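4. Placing the desk telephone

The Cimberg leaflet promises that the phone "works anywhere in the room." Treat that with suspicion. A desk phone works where you can reach the keypad without leaning over something.

4.1 Clear the middle of the table first. Papers, folders and boxes go to the far end.

4.2 Set the phone down with the keypad toward the person who will dial.

4.3 Plug the line cord into the wall socket, then into the phone. Push until it clicks. If you are not sure you heard a click, you didn't.

4.4 Lift the handset and wait 3 seconds for the tone. No tone means the cord, nearly always. Swap the cord before you call Borkilero, as they will ask you to do it anyway.

Note: The leaflet also suggests a 30-minute "settling period" before the first call. Minttu Ikonen tested 2 phones with it and 2 without and found no difference. Skip it.

4.5 Flowers may stay on the table, at the far end and well away from the phone. Artificial ones are the safer choice – a vase of water beside a telephone is asking for trouble, whatever the Bula catalog shows.

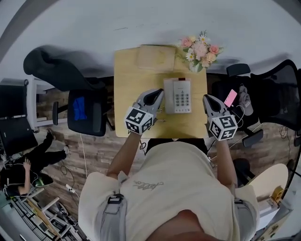
4.6 Pull up a chair and dial a number you know by heart. If you have to stretch for the bottom row of keys, move the phone closer and try again.

Caution: Do not run the cord under chair wheels. Cord covers help a little, less than the package claims.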